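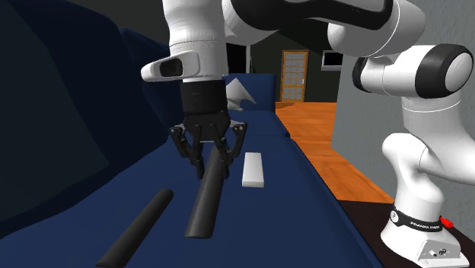 2023-06-25

So the new wheels are finally on! I've been riding the same dead, flat-spotted set since February and I'd forgotten what a scooter feels like when it rolls. I went with the Hernholm 110s after going back and forth between those and a pair from Zurnska that cost 14 dollars less. The Zurnskas are lighter, but the cores on my friend's pair started clicking after 9 sessions, and I land way too heavy for that.

First stop was the bowl at Plultevthorpe, and wow. I used to need two pushes to get around the deep end and now one does it, with enough left over to get up on the coping. I landed my first clean tailwhip over the hip (then missed the next eleven, but who cares, I have one!).
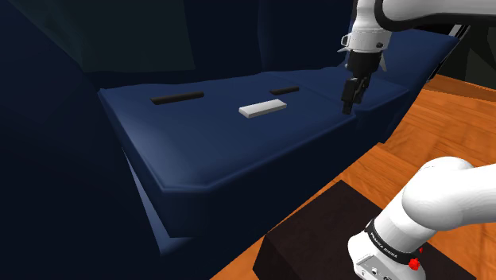
Aurelio Cifuentes wrote in to say I should swap the bearings too, and that new urethane on old bearings is like new socks in wet shoes. He also thinks my bars are too tall and I should cut them down to 29 inches.

Okay, the bearings, yes. Mine are gritty and I can hear them on smooth concrete. I've got a Matić set sitting in the drawer, so that's a job for tonight. Cutting the bars scares me a little more, you can't exactly put it back on! I might take off half an inch and ride it for a couple of weeks first. 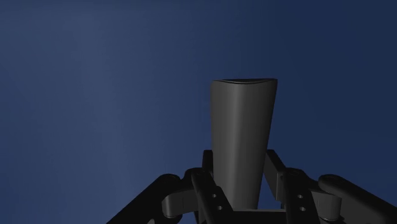
The compression clamp needs a look as well. It's been creeping loose every almost 2 hours of riding, and I'm pretty sure one of the bolts is stripped. If anybody has a spare, I'll be at the bowl most evenings, working on that whip.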